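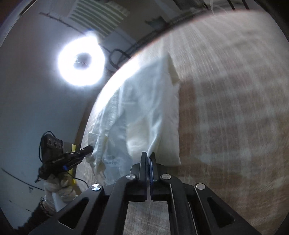 The pillow table, with one hand-held gripper on the cover and the other reaching toward it.

Flarnlow gets a new filter, and the pillows get their turn

If you have been following the soft goods project in these pages since last May, you will know that we have a bit of a love-hate relationship with pillows. A box has corners, and a corner is a wonderful thing to a perception model. A pillow in a thin plastic layer has folds and shine and not much else, and the folds are somewhere different every time you look! So it is a real pleasure to tell you that Flarnlow, our tool for sorting and trimming hand-held gripper recordings, has a new release out as of Tuesday, January 14, 2025, and that most of what is in it came straight from the pillow work.

The big change is in how Flarnlow treats blur. The old version gave every recording a single sharpness score and threw out whatever fell below the line, which sounded sensible when we wrote it and cost us a lot of perfectly good material. A tabletop can smear into streaks while the finger pads stay crisp, and the pads are what the Alta policy cares about most. The new filter scores the area near the fingers separately from the background, and it only drops a stretch when the finger area goes soft. We ran it over a batch of 1000 pillow recordings and it kept 798 of them, nearly all with the full reach and pinch still in one piece. Those of you who remember the long evenings of hand checking last fall will understand why there was cake.

The second piece is smaller but dear to our hearts. With a gripper in each hand there are 2 streams to line up, and the left one had a habit of drifting behind the right. Flarnlow now matches them on the opening and closing of the jaws, so the clocks on the devices matter a good deal less than they did. If you have old two-handed sessions sitting on the Ivanyshyn server, please run them through again before you train on them, and do keep the originals until you have looked over the result.

We still have trouble with glare. Bright ceiling lights and shiny plastic covers confuse the fold detector, which likes to report an edge wherever it finds a highlight (it is very sure of itself, too). There are nine open tickets on this, and the Flarier planning group would love a few more sample recordings to go with them, the messier the better. Drop them in the shared folder with a line or two on the lighting, and we will get to them in the order they come in.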